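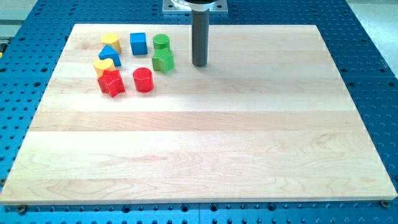
2 min read

Figure 3. Pushing cell with the cylindrical end effector over the maple board. Eight blocks in four colours are grouped at the upper left.

3.2 Equipment budget

The threaded worktable was the largest single purchase after the arm. We obtained quotes from Flodel and Goossens and chose Goossens, whose price included delivery. The board is held by bolts set in the table holes (Figure 3), so no custom fixture was costed. Block sets came from Clikero at $16 each, and we ordered 10 to cover losses. The end effector and its coupling were machined locally for $434. A gripper from Brunumik was priced but deferred to the September funding round, as the pushing tasks in Section 4 do not require grasping. Spare tips are budgeted under consumables.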